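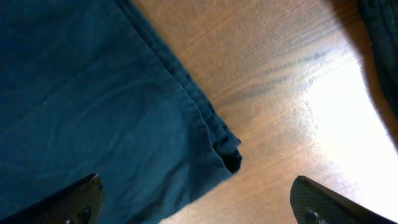 Salamatu Annan asked whether a vitamin D supplement should be taken in the morning or in the evening, and whether the number printed on the front of the package is the amount in one capsule or in the full daily serving. Both questions come up often, and the label answers only the second of them. The steps that follow explain how to read the label and how to set up a routine that is easy to keep.

Step 1. Find the serving size

Turn the package over and locate the panel headed Supplement Facts. The first line gives the serving size. If it reads "2 capsules," every amount listed on the panel refers to two capsules taken together. A front label that says 2000 IU may therefore mean 1000 IU in each capsule.

Step 2. Convert the units

Vitamin D is listed in micrograms (mcg), often with international units (IU) in parentheses. One microgram equals 40 IU, so 2000 IU is the same as 50 mcg. Write down the figure in micrograms, as this makes it easier to compare one product with another.

Step 3. Add up all sources

Multivitamins, calcium tablets and cod liver oil frequently contain vitamin D as well. Fortified milk, breakfast cereal and some plant drinks also contribute. List each product with its daily amount and total the column. Adults should not exceed 100 mcg (4000 IU) a day from all sources unless a physician has advised it.

Step 4. Choose a meal

Vitamin D dissolves in fat and is absorbed better with food that contains some. Eggs, yogurt, nuts, oily fish or a salad with oil are all suitable. The time of day matters less than the meal - breakfast and dinner serve equally well. Readers who use the Limen weekly planner may enter the supplement beside the chosen meal.

Step 5. Check for interactions

Consult a pharmacist before starting if you take thiazide diuretics, digoxin, orlistat, steroids or medication for seizures. The same applies to anyone with kidney disease, high blood calcium or sarcoidosis, and during pregnancy. Bring the list from Step 3 to the appointment.

Step 6. Store and review

Keep the container closed, in a dry cupboard away from the stove, and out of the reach of children. Do not double the next serving if one is missed. Many people review their intake in October, when the days shorten. A blood test can be requested from your physician if there is reason to suspect a deficiency.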